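Marjan Jafarzadeh reupholsters furniture in a two-room shop on the main street of Lalisgate. She took over the lease from Preben Kvaran, who taught her the trade and still comes in to cut foam when his back allows it.

"People think they're paying for fabric," she says. "Mostly they're paying for hours. A three-seater is a week if the frame is sound."

Her minimum for a dining chair is $200, and she raised it in October from a price she had kept too long. A few customers complained. Most had already looked at what a new chair costs.

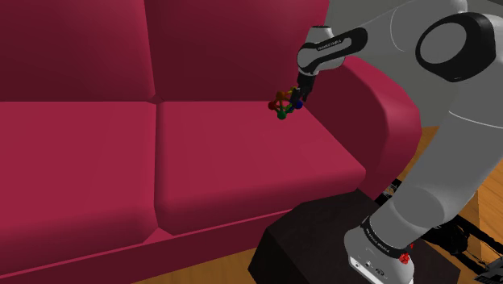 Seat cushions are what people ask her about most. Jafarzadeh wants to know who sits where before she orders anything, as one side of a couch nearly always goes first. On a red sofa like this one, with two separate seat cushions and a crease between them, she would tell the owner to swap left and right every month. "If the covers zip off, turn them over too," she says. Strong reds also need to stay out of direct sun. She has opened up seams where the hidden fabric was two shades darker than the rest.

She does turn work away. Glued particleboard frames rarely hold new staples, and she would rather say so at the door. "I had a man drive in from Flesham with a loveseat he paid 400 for. I told him to keep his money. He wasn't happy with me, but he came back with his mother's armchair."

That armchair was stuffed with horsehair, which she washed and put back. Kvaran did the springs - he ties them by hand, eight knots each, and won't be talked out of it.

Asked whether she would take on an apprentice, Jafarzadeh says she has had one inquiry, from Signe Egilsson, who is finishing school next year. "She came in and swept the floor without being asked. I'll see how she is with a needle."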